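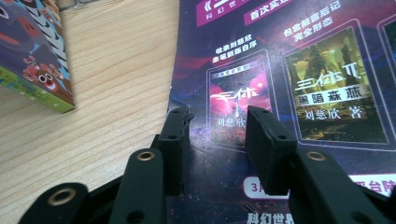
Part Two: Drawing for Motion

Chapter 5
Timing and Spacing

The last chapter dealt with the pose: how one drawing can tell an audience what a character weighs, where the weight sits, and what the character is about to do. A film is made of many drawings shown one after another, and the way they are divided up over time matters as much as the way each one looks. This chapter covers the two decisions an animator makes about time. The first is timing, the number of frames an action takes. The second is spacing, the distance a thing travels between one drawing and the next.

Students often mix the two up. Suppose a ball rolls from the left side of a table to the right side in one second. At film speed that is 24 frames, and the timing is fixed. The spacing is still open. If the drawings are evenly placed, the ball moves at a constant speed and looks mechanical. If they are bunched together at the start and spread apart later, the ball seems to pick up speed. If they are bunched at the end, it seems to slow to a stop. All three versions take the same second.

Ones and twos

An animator working "on ones" makes a new drawing for every frame. An animator working "on twos" holds each drawing for 2 frames, which cuts the labor in half. Twos are good enough for most acting, and many animators prefer the slightly crisper look. Fast actions and camera pans usually go on ones – a figure animated on twos against a moving background will appear to jitter. It is common to switch between the two within a single shot.

The savings add up quickly. In the short film Flurkus, which we will return to several times in this book, the director Rafail Lazaridis planned the kitchen sequence on ones. It would have needed roughly 700 drawings. After a pencil test he kept ones for the fall from the shelf and put the rest on twos, and the finished sequence used 284 fewer. The exposure sheets for the fall are reproduced at the end of the chapter.

The timing chart

Before computers took over the in-between work, the lead animator drew the key poses and passed them to an assistant along with a timing chart. This is a short vertical line in the margin of the drawing, with a tick for each in-between. Ticks close together mean small changes and ticks far apart mean large ones. Software draws the same information as a curve, but the chart is still worth learning. It can be made anywhere with a pencil, and it forces you to decide on the spacing before you begin.

Read a chart from the first key to the last. Find the middle drawing, called the breakdown, and make that one first. It sets the path of the action, and the remaining drawings are placed on either side of it.

Before you go on

You will need a stack of punched paper, a peg bar and a stopwatch. Time yourself standing up from a chair, first as you normally would and then as if you were very tired. Write down both times in frames and keep them for Exercise 5.1.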